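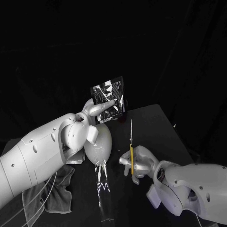
Clakance Forum > Packing, Posting and Presents
Wrapping round and egg-shaped things without it looking a mess
14 replies, 3,698 views, page 1 of 2

tansy_and_twine
Posts: 2,454

Right, I need some help before I throw the whole lot across the kitchen. I've got a stall in April and half of what I'm selling is round or egg-shaped in one way or another. Boxes are out (I priced them up and nearly cried), so it's wrapping by hand at the table while people stand there watching me.

Flat things I can do in my sleep. Cards, prints, a book, lovely. But anything with a curve and I end up with a great fat knot of wrapping at one end like a badly tied bin bag. I've tried tissue, I've tried clear film, I've tried a strip of old sheet round the middle. What do you all do?

pebbledash
Posts: 611

Film first, then whatever pretty thing you like over the top. I use a long sleeve and don't trim it until the very end. Everyone cuts it too short and then has nothing to gather! Leave the tail hanging off, do the other end, then come back to it.

Yes it crinkles. I like the crinkle. It catches the light and it stops people's thumbs going all over the thing before they've paid.

oldmarket_jo
Posts: 87

Can't agree about film, sorry. It goes straight in the bin the minute they get home and on anything round it looks like a supermarket cauliflower. Cloth every time. Old pillowcases torn into long narrow strips, don't bother hemming, and twist the strip before you wind it so it grips itself.
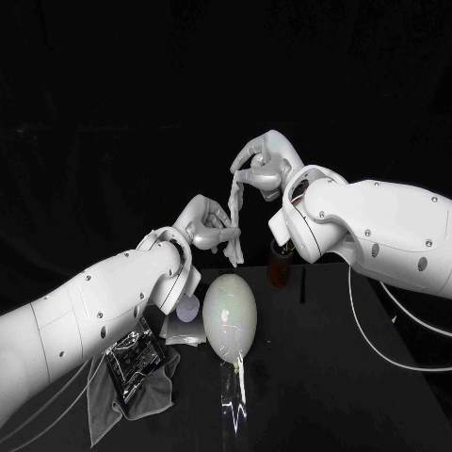

Cloth strip twisted between two hands, top one does the holding

I keep one hand up high and let the bottom end dangle so the twist runs down it by its own weight. If you stretch it out flat in front of you it just fights back. Then lay it on the egg, take it round once, tuck the end under. No tape, no ribbon, and they can use the strip again for tying up their sweet peas.

pebbledash

A cauliflower!! I'm quite hurt. Mine do not look like cauliflowers.

How do you stop the cloth sliding off the narrow end, though? I had a go at that one Christmas and it was round the egg's ankles before I'd got the label on.

oldmarket_jo

Start at the fat end and cross it over. And don't iron it first, you want it a bit rough and crumpled so it's got something to hold on to. Ironed cotton is hopeless.

marrow_bone
Posts: 340

Tissue person here, and I'll say it quietly because I can see which way this is going. I buy the thin Nurden stuff by the ream from Forkimik. It's not the cheapest but it doesn't go to fluff in your hands. The trick with tissue is to give up on getting it smooth. Scrunch it on purpose and it looks as though you meant it.
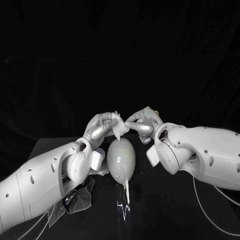

My gathers used to come undone all the time and it took me ages to work out I was doing them one-handed, with the other hand busy steadying the parcel. You want both hands up at the bunch. Get a thumb and finger in from one side and a couple of fingers in from the opposite side, like the little wad of thin white stuff there, and press so the folds are caught in the middle. Then you can turn it half a turn and it stays put long enough for you to get a bit of thread round. I do it up off the table as well, because if I lean on the table I squash it flat and then I've lost all the puff. Have your thread cut and ready beforehand or you'll be looking for the scissors with your teeth.

tansy_and_twine

Oh, this is useful, thank you! I do exactly that, one hand on the parcel and one at the top. I had a practice at lunchtime with two hands and a potato and it was miles better. Potato looks very smart.

Still not sure about cloth, Jo. I like the idea but I'd need an awful lot of pillowcases, and I'm slow at tearing. Does anyone bother with a finish on the top? A flower or a little point or something? I've seen them done and they look fiddly.

kettle_on
Posts: 29

I wouldn't. Life's too short and the queue's too long. Sticker and done.

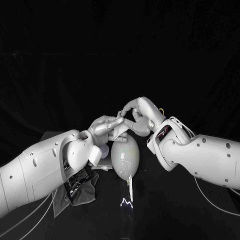 Morenike Olatunji

I'd say do bother, but make them at home the night before and take a tinful. Mine are just a small white square folded over into a triangle and pinched at the bottom so the edges poke out past your fingertips. One hand keeps hold of the pinch and never lets go, the other comes down from above and fusses with the points. Swap hands halfway and you've lost it, it springs open and you may as well start a new one.

Tuck the pinched bit into the top of the gather before you tie off and the thread holds the both of them. It takes me no time at all now, though the first batch were shocking and I gave them to my sister.

And I'm with pebbledash on the long tail, whatever you're wrapping in. You can always cut it off afterwards.

kettle_on

All right, they're nice. I'm still using a sticker.

oldmarket_jo

Would that triangle work in cotton, Morenike? I've got a bag of offcuts too small for strips.

Morenike Olatunji

Should do if it's thin. Thick cotton won't hold the point, you'd want a dab of starch on it. Cut your squares a bit bigger than you think.

pebbledash

Does anyone post theirs, or is it all stalls? I sent a batch off with Shehu and the wrapping arrived with a flat side to every single one. The things inside were fine but I'd spent a whole evening on those gathers.

marrow_bone

Pack them on their sides with the top pointing into the corner of the carton, and put scrap tissue round the neck. Mine still lose a bit of puff. I put a note in telling people to give it a tweak.

tansy_and_twine

Decision for now is tissue with a film layer under it for the shiny ones, and I'm making a tin of triangles tonight. Jo, I'm saving you the last pillowcase. Will report back after the stall, and if anybody's got a good source of white thread that doesn't snap, please shout.

Page 1 of 2 | Next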